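Dicas da oficina: ensaiar o robô de casa no simulador antes de pagar o kit

Há seis meses que uso o simulador da Letier, o que vem com o kit doméstico Nollar de dois braços.

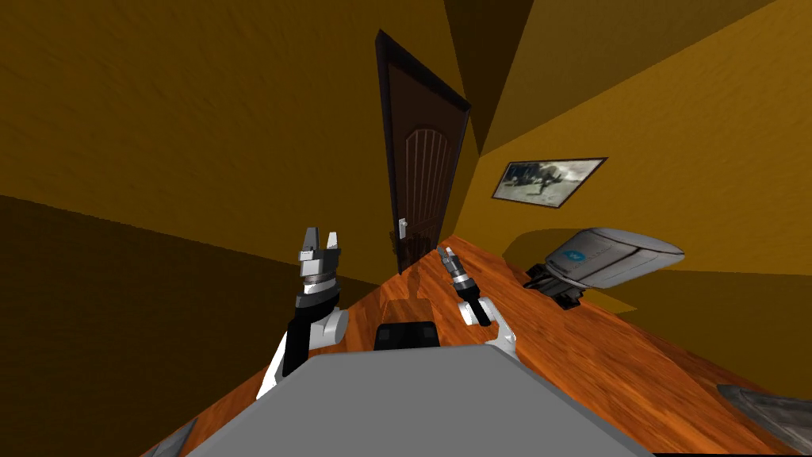 A assinatura dá direito a 10 divisões já montadas e a um editor para fazer a nossa. Escrevo as dicas que me pouparam tempo, e peço desculpa por algum erro, o português não é a minha primeira língua.

Meça primeiro as portas. O modelo padrão traz uma largura que não era a da minha casa, e passei uma tarde inteira a corrigir trajectos. No editor, o valor escreve-se em milímetros. Eu pus 711 e a passagem ficou certa.

Tire do chão tudo o que não faz parte da tarefa. Para ensaiar só a abertura de uma porta, guarde os outros objectos numa camada à parte e volte a ligá-los depois, um de cada vez.

Comece com a velocidade dos braços baixa. Eu uso 47 por cento e só aumento quando o mesmo movimento sai bem várias vezes seguidas.

Puxadores de alavanca são mais fáceis do que os redondos. Se tiver os dois em casa, comece pela alavanca.

Grave o ficheiro com outro nome antes de cada actualização. Em Julho perdi uma cozinha completa, e o apoio da Letier respondeu com simpatia, mas não a recuperou.

Quanto ao preço: o kit custa cerca de 600 euros por braço, sem a base. A Ullow vende uma base compatível mais barata, mas o encaixe precisa de um adaptador da Du Plessis, que demora a chegar. Para quem tem pouca paciência, aconselho a base original.

O ponto fraco é o manual, que está traduzido só até ao capítulo das garras. O resto li em inglês, com o dicionário ao lado.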